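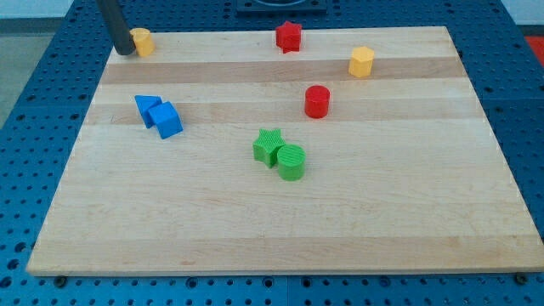
## Project diary, Tuesday, 14th April

The Castader group continued its work on the color-grouping task. The purpose of the present series is to determine whether a policy trained only on pushing motions can bring blocks of the same color together on the maple board without grasping them.

All eight blocks were in use. At the point recorded, the blue triangle and cube were in contact, as were the green star and cylinder. The red pair and the yellow pair remained apart, with the finger at the far left corner of the board beside the yellow cylinder. Under the scoring rule adopted in November, this state counts as two pairs complete out of 4.

Seven trials were run in the morning session with the Puvulik controller. The finger speed was held at the lower setting for all of them. Trial 3 was stopped early on account of a communication fault between the controller and the planning computer, and it has been entered as void. Xiaoyan Tang restarted the planner and the fault did not recur before lunch.

### Observations

- Contact between blocks is scored from the overhead view only. Two reviewers disagreed on one trial in which a gap could not be resolved. The stricter reading was entered.
- The cylinders continue to give more trouble than the flat-sided shapes. They leave the line of the push when the finger meets them off center.
- The Warkutura baseline was not run today. Its results should not be compared with this morning's until the same start positions have been used for both.

Dr. Su asked that the time limit be extended by some 4 minutes for the next series. The request was approved, and the trial sheet has been amended accordingly. Earlier results will keep the old limit and will be reported in a separate table.

### Outstanding

Repeat trial 3 from its recorded start positions. Send the morning logs to Dr. Su. Confirm with Xiaoyan Tang which version of the planner was loaded after the restart, as the entry in the log is blank.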